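Keeping a table top flat

A solid timber top moves across the grain as the humidity of a room changes. A panel 100 cm wide, fixed rigidly to its frame, will cup or split within a few heating seasons. The Flendska workshop, which repairs dining furniture, logged 174 tops last year and found rigid fixing behind most of the failures.
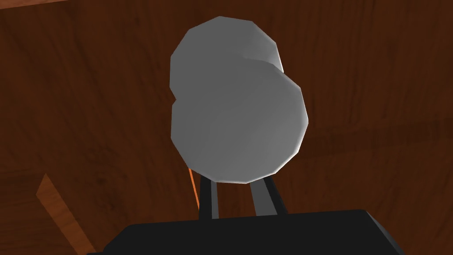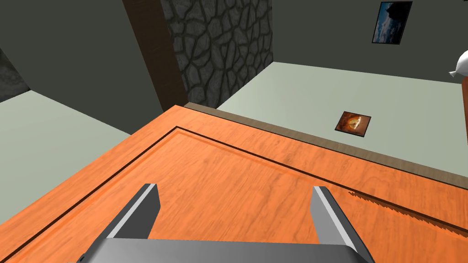
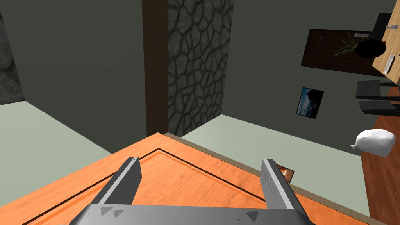 Movement is handled at the frame, where slotted plates let each screw travel by a few millimetres. Decoration needs the same care. A thin dark groove set a short distance in from the edge, as on the orange wooden top in the last picture, gives an inset border without adding a second piece of timber that must move with the first. Kahraman cuts such grooves after the panel has rested for 28 days at workshop humidity. Ganlow prefers to rest its boards before gluing and allows around 12 days afterwards. Both firms seal the underside with the same number of coats as the face, and both leave the end grain until June, when the air in the finishing room is steadier.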